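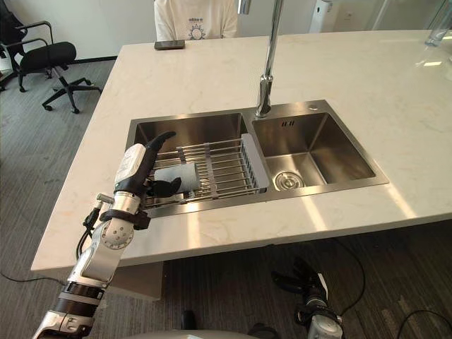 Two-armed humanoid at a kitchen sink, one hand on a grey cup.

Zollano Humanoid Platform: hire or buy
Equipment notes by Tegan Tawhiri

We list the Zollano because customers keep asking for it. Read this page before you ask for a quote.

Dishes are the job most people ring up about. If washing up is all you want done, buy a dishwasher. The platform makes sense for labs and product teams who need two arms and multi-fingered hands in an ordinary kitchen or office, and who have somebody on staff to look after it.

What the quote covers
Robot, both arms, both hands, power leads, delivery to a ground-floor door.

What it leaves out
Spare hands, finger covers, freight on returns, on-site labour after commissioning, and any software licence past the first year. Pesik sells its own support plan for the last of these. We don't resell it and aren't persuaded by the price.

Hire or buy
Minimum hire is 3 months. Under 200 hours of use a year, hire. Over 600, get a purchase price and compare it with the hire total, spares included. In between, Suleiman Omoregie in our hire office will do the sums with you, and he's talked a fair few people out of buying. 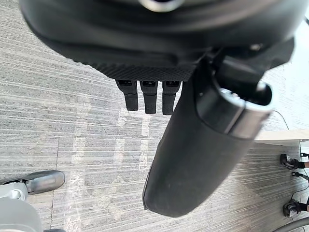

Hands are where budgets go wrong. Allow for a spare pair from day one, and ask any supplier, us included, for a written price on a single replacement finger. Stullus wouldn't give us one for their hand, so we stopped listing it. Check the thumb covering and the grip surface whenever you do a service, and don't accept "consumable" as a line item without a figure beside it.

Site planning
Cables need a route across the floor that chairs won't roll over. Measure your bench height and send it with the enquiry. Carpet is fine by the maker; we'd still want a trial on yours. Allow 8 weeks for delivery, longer if you order in July.

Claims we don't repeat
"Works out of the box." "Pays for itself." Kuruc's brochure has both, with no test conditions given for either.

Trials and quotes: ask for Suleiman or Tainá Bittencourt. Trial fee comes off the first invoice if you go ahead.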